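Gray (color)

Gray, also spelled grey, is a color between black and white. It is called an achromatic color, meaning a color without hue. On a screen, a neutral gray is made by setting red, green and blue to the same value. Higher values give a lighter gray.

In paint, the simplest gray is a mix of black and white. Painters also get gray by mixing complementary colors, such as blue and orange. Grays made this way often lean warm or cool, depending on which of the two colors is stronger.
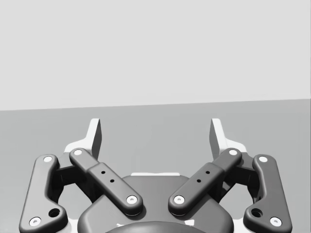
Solange Mendonça

The spelling "gray" is usual in the United States, while "grey" is preferred in Britain and most other English-speaking countries. Both come from the Old English word græg. The dog breed name greyhound keeps the "e" everywhere.

Perception

How light a gray looks depends on what is next to it. A medium gray appears darker against white than against black, an effect known as simultaneous contrast. Printers and photographers use standard gray cards to judge exposure and color balance.

In house paint

Gray is widely sold for walls and trim. The Limedum paint range, first mixed in Stovusbridge, lists 72 grays, of which 57 are classed as warm. Its two darkest shades are made for exterior use only.

See also: Achromatic color, Grayscale, Silver (color), Taupe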